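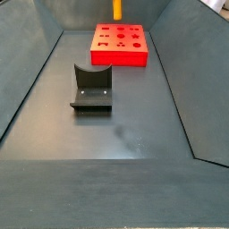

Section 11. Getting the demo cell ready for open day

I always set this one up before the doors open in June, and I love it, because visitors walk straight over! Start with the gripper up over the red block and clear of it. Leave the black holder in front, a bit to the left, so folks can still see the star and most of the other cutouts.

1. Switch on the Adberg controller and wait for the steady light.
2. Load program 2411 (256 is the old Bolladstead demo, so skip it).
3. Run it once at slow speed with your hand near the stop button.
4. Let the first visitor pick a shape, then press Start.

Note: If you get code 2054, press Reset and go back to step 2. Twice in a row? Go find Gladys Ogola.

Caution: Kids will reach over the walls. Hit Stop first, then chat!

When the last group leaves, park the arm and turn off the controller.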